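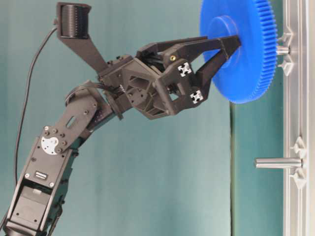

Preparing bobsleigh runners before a training day

Published June 18, 2018

These steps apply to two-man and four-man sleds with one-piece steel runners. Allow 40 minutes per runner for the first session of the season and 20 minutes after that.

What you need

A bench clamp with padded jaws
Wet-and-dry paper in three grades, from coarse to fine
A flat sanding block, 8 cm long
Clean cotton cloths and solvent
Runner covers

Step 1. Remove and mark

Turn the sled on its side on the mats. Undo the front runners first, then the rear. Mark each one with its position and direction of travel on tape, well clear of the running surface.

Step 2. Clean

Wipe with solvent until the cloth comes away clean. Fix the runner in the clamp with the running surface facing up.

Step 3. Inspect

Draw a fingernail along the full length. Any scratch that catches the nail must be sanded out. Deep damage near the front curve is a job for a workshop; the Pedley crews send theirs to Semwal and get them back in July.

Step 4. Sand

Start with the coarse paper only where there is damage. Work lengthwise, never across. Make 34 full strokes with the medium grade, wipe, then repeat with the fine grade. Keep the block level, as tilting it alters the profile.

Step 5. Polish and store

Polish with a dry cloth and fit the covers. At Skirnelano the runners must be left in the start house before temperature checks, so refit them only after the jury has finished. At Trurnia the checks are made on the sled.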